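Home Archive Spreadsheets About Contact

Search this blog Go

Reconciling cost basis after a brokerage transfer

I moved my taxable account from Pekton to Clivilell in January. The transfer form took a few minutes. Checking that the tax lots came across correctly took most of a month of evenings, and these are my notes on the procedure in case I have to repeat it.

The account is simple in what it holds and messy in how it was bought. There are two index ETFs and one mutual fund, the Manurung Total Market. Dividends were reinvested in all three from the start, and each reinvestment creates its own tax lot with its own date, share quantity and basis. The export I took from Pekton before the transfer listed 418 lots. I strongly recommend taking that export before submitting anything. Once the account shows a zero balance, the unrealized gain page at the old broker may be blank, and then you're rebuilding the history from confirmations.

What I saved before starting:

- the open lots report, as CSV and as PDF
- the cost basis method in force for each holding
- the full transaction history
- every year-end tax form the old broker still had online
- a note of any pending dividends

The cost basis method matters more than I expected. My ETFs were on specific identification. The mutual fund was on average cost, which was the default when I opened the account and which I had never changed. Averaging had already been applied to the fund's covered shares, so every covered lot shows the same basis per share while keeping its own purchase date. Changing the method at the new broker applies going forward only. It doesn't bring the old individual prices back once shares have been sold under averaging, and I had sold 200 shares of the fund a few years ago. So those lots stay averaged.

The shares arrived first. The basis did not. For five business days Clivilell showed the correct share totals with "N/A" in the basis column. This is normal, as positions and basis travel by separate routes. The practical rule is to sell nothing during the gap. A sale made before the basis arrives can be assigned to lots by the new broker's default method, usually first in, first out, and fixing it after settlement is a phone call at best.

Fractional shares are a separate nuisance. The transfer system moves whole shares of ETFs, and the fractions left behind were sold at Pekton for cash. Each one is a taxable sale. The amounts are tiny but they will appear on next year's 1099-B from a broker where I otherwise have nothing, so I have put a reminder in the tax folder. 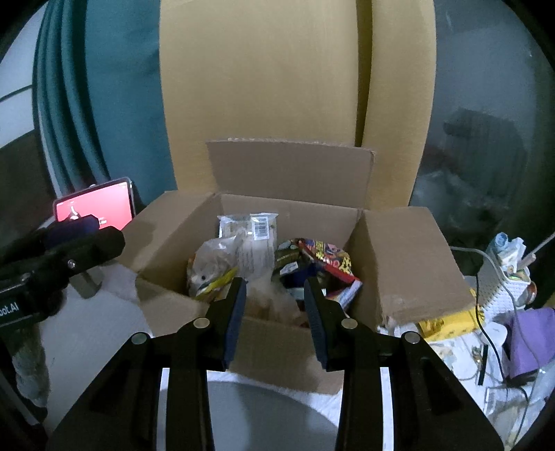
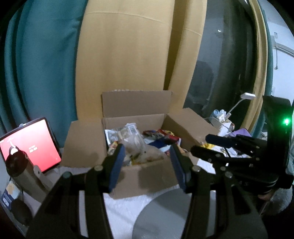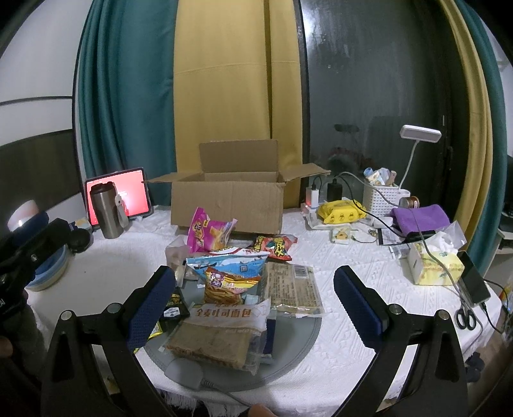
Last of the three: packaged snacks on the gray tray, whole-wheat toast bread at the front.

When the basis finally posted I exported the open lots from Clivilell and put both files into Toris, the spreadsheet program I use for everything. The two exports don't share a lot number, so a key has to be built. Mine was ticker, acquisition date and share quantity cut to three decimals. Matching on quantity alone fails with small reinvestments, where the same number of shares can show up in different quarters. Matching on date alone fails when a dividend and a capital gain distribution are reinvested on the same day.

After the join, 23 lots did not match. They fell into these groups.

Rounding. Pekton kept four decimals and Clivilell kept three, and for some lots the last digit was rounded up instead of cut. I loosened the tolerance and these cleared.

Merged lots. Where a dividend and a short-term gain were reinvested on one date at one price, the new broker had combined them. Total shares and total basis were both right. No action needed, though I kept a note.

Wash sale adjustments. Two lots had a disallowed loss added to their basis at Pekton. One came across with the adjusted basis and the adjusted holding period. The other came across with the original purchase price and no adjustment. This one costs real money if left alone, as the basis is understated and the gain on sale would be too high.

Noncovered shares. The oldest mutual fund lots predate the rule that made brokers report basis on funds. Clivilell received the shares with the basis marked as missing. It let me type the numbers in myself, and it labels them as customer supplied. They won't be reported to the IRS by the broker, so the records have to be mine anyway.

For the wash sale lot I sent a secure message with the Pekton PDF attached and the lot's line marked. The first reply told me the old broker has to send a corrected transfer statement. I then wrote to Pekton, which answered that the statement had been correct when sent. I sent each firm the other's reply. The adjustment appeared without comment some time later — I checked on a hunch and it was there.

Final check: sum of basis by ticker, old file against new file, less the fractions sold. The ETFs agree to the penny. The fund is off by four cents, all of it rounding in the averaged lots, and I have left it alone.

Next I have to decide whether to keep reinvesting automatically. Taking dividends in cash and buying once a quarter would create far fewer lots, at the price of having to remember to do it. For now reinvestment is off on the ETFs and on for the fund.

Comments

Wiesława Kubiak
Did you turn off reinvestment before you started the transfer? I left mine on and a dividend posted at the old broker after the shares had gone. It bought a fraction of one share, which then had to be moved in a second sweep.

Reply from the author
I turned it off the week before. I should have put that in the list. The one late dividend I had came over as cash.

Saodah Nair
Same problem with a wash sale lot here, different brokers. Mine was never corrected. I report the sale with the adjustment on Form 8949 and keep the old statement with the return.

Wiesława Kubiak
Thanks. Would you share the Toris sheet with the key formula?

Reply from the author
Yes, once I have taken my own numbers out of it. It will be on the Spreadsheets page.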